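Horácio Correia and the Small Hotel at Brorkcombe

A conversation about changing one's profession at fifty, and what a guest wants from a room

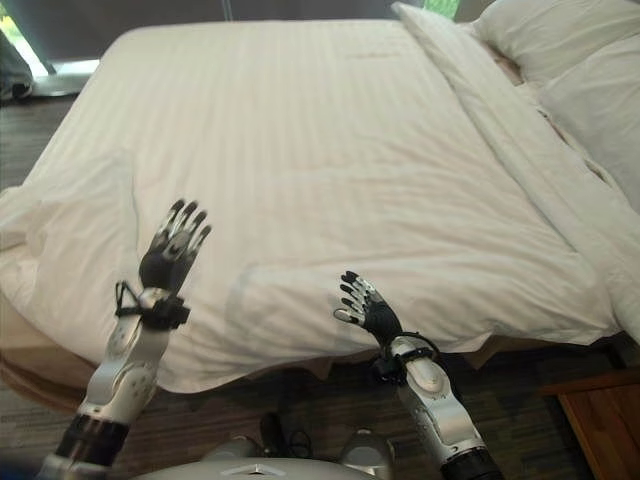
Horácio Correia told me at once that he does not believe in breakfast until eleven. "If you serve it so long, the coffee is bad for everybody," he said. We were sitting in the kitchen of the Urnard, the hotel with five rooms which he opened in January, after many years of keeping the accounts of a shipping office.

I asked him why Brorkcombe, where the last bus leaves before dinner. He answered that he came for a walk, missed this bus, and had to ask for a bed in a private house. "The lady gave me soup and did not ask me anything. I slept ten hours. I thought, this I could do also."

The building cost him more than he had planned. The roof was repaired two times, and the heating, bought from the firm Kiani, had to wait for one part during the coldest weeks. The first guests received extra blankets and paid half. Two of them have already come back.

About bedding he has strong opinions. He prefers white, although he must wash it more often, and he irons the pillowcases himself in the evening, with the radio on. "My wife says I should send them to Binska, to the laundry. But then what would I do with the radio?"

He does not want to grow. A neighbor offered him the house next door, and he refused it after one night of thinking. With more rooms, he explained, he would need an office, and he has already spent enough of his life in an office.

Before I left, he gave me the time of the bus, written on paper, and told me to walk down early.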